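Grallness Community Help > Home & Kitchen > Countertops

Cream counter turning yellow next to the kettle, any hope?
Posted by Bunting39

We moved in last September and inherited a kitchen with one long run of cream laminate, which the previous owners described as "practically new." Practically is doing a lot of work there. Next to where the kettle lives, a patch the size of a dinner plate has gone the color of weak tea. I've tried dish soap, baking soda paste, and a bottle of Tramisach surface cleaner that smelled like a swimming pool and did nothing except clear my sinuses. My brother-in-law says bleach. My brother-in-law also said the car would make it to the coast.

I don't have money for new counters. The one quote I got was $529 just to take the old ones away, which I could do myself with a bad mood and a crowbar. What I'd like is the plain, even cream everyone else seems to have:

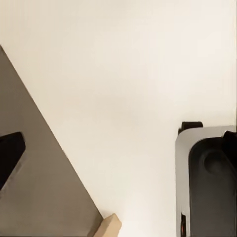 Uthai Onsri
Please don't bleach it. Work out first whether you have a stain or heat damage. Put a little white vinegar and water on a cloth, lay it on the patch for 5 minutes, wipe, and look at the cloth. If the cloth comes up yellow, it's tea or mineral scale sitting on top and you'll win eventually. If the cloth is clean and the patch is still there, the top layer has scorched and no bottle on any shelf will fix it.

For scale, repeat the vinegar a few evenings running and rinse properly each time. Keep it away from the seams, as water gets in there and the board underneath swells up like bread. For scorching, your choices are a paint kit made for laminate or a large cutting board and a calm face. I went with the cutting board in my last apartment and got my whole deposit back, although I moved it before the inspection and then spent the inspection leaning on that spot.

Also, move the kettle.

prendadwood_dan
Rip it out. We had cream for 4 years and it showed every crumb, every coffee ring and one entire beet. Changed to a light wood-grain top and I haven't wiped it down in anger since. Crumbs just blend in, my wife says this is not the selling point I think it is. You do need to measure the corner twice if you have an L shape. I measured once. Ask me about my second sheet.

Something along these lines is what I'd look for:
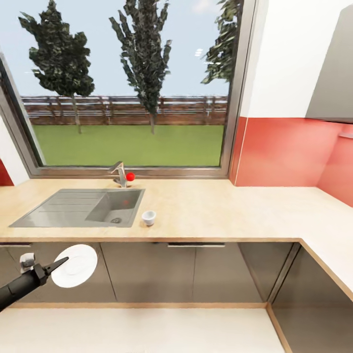 Light wood-grain counter, L-shaped, with the window over it.

Bunting39
Update for anyone who finds this later: did the vinegar thing Thursday and the cloth came up the color of a manila envelope, so I'm going with stain. Two rounds in and the patch is now more of a saucer. Kettle has been moved next to the toaster, where I assume it will start on the wall.

Dan, what happened to the second sheet?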